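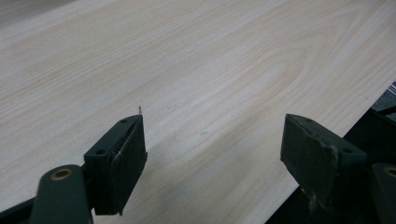

Hand-held gripper, monthly check
Site: Nundamstead, bench 3
Checked by: Annelore Kettler
Month: February

1. Finger screws. OK. Snug on both sides, paint marks lined up.

2. Pivot bushings. OK. No side play by hand. Wiped clean, no oil added.

3. Finger travel. OK. Opens and closes fully, 112 cycles on the Pukden counter without a catch.

4. Finger bodies. Comment: scuffed edges, cosmetic only. Leave until the next repaint.

5. Left pad. FAIL. Covering is wrinkled and peeling away from the gripping face, with torn edges low down. Do not press it back and carry on.

6. Right pad. Pass with comment. Flat, small nick on one edge. Change it together with the left.

7. Bench top. OK. Wipe before use.

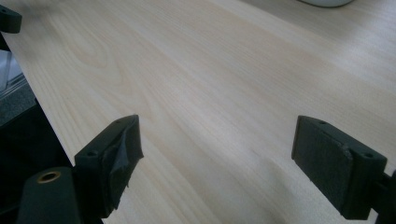
Can the gripper be used until the new pads arrive?
Only for dry runs with nothing in the fingers. Tag it and log it under Mornura job 217.

8. Spare pads. Two on order from Hellwig. Scrape off all the old glue, clean with alcohol, and let the new pads set for up to 3 hours before closing the fingers.

9. Cable and strain relief. OK.

10. Recheck after pad change: items 1, 3, 5 and 6. Initials needed on the tag.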